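Dark fitting over the kitchen, how to make the room lighter?

Lurdes Paiva
I rent a flat in Grusstead and the kitchen is gloomy in the evening. The landlord allows me to change bulbs but not the fitting. The shop offered me 3000 kelvin and I do not understand if this is strong or weak. Which one must I buy?

Tsion Hailu
Kelvin is only the colour of the light, so 3000 is a warm white. The strength is written in lumens. First read the maximum watts on the fitting, and please switch off at the fuse box before you touch it. I had 8 watt LED bulbs in my last kitchen and they were enough.

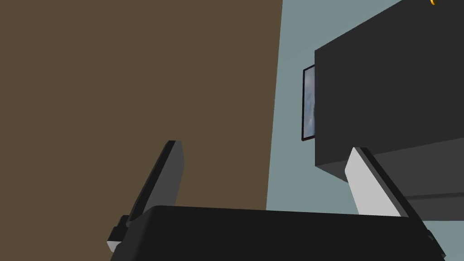 Look also at the walls. A dark colour eats much of the light, and a pale matt paint helps more than one extra bulb. Ask the landlord before painting.

Chala
Buy a lamp for the worktop. Mine is 30 cm long and I paid almost 15 pounds.

Comments

Curkora: Check the cap too, bayonet or screw. I bought the wrong one twice.

Lurdes Paiva: Thank you, it is bayonet. I will ask about the paint.

Gutgate: Same problem in my hallway, following.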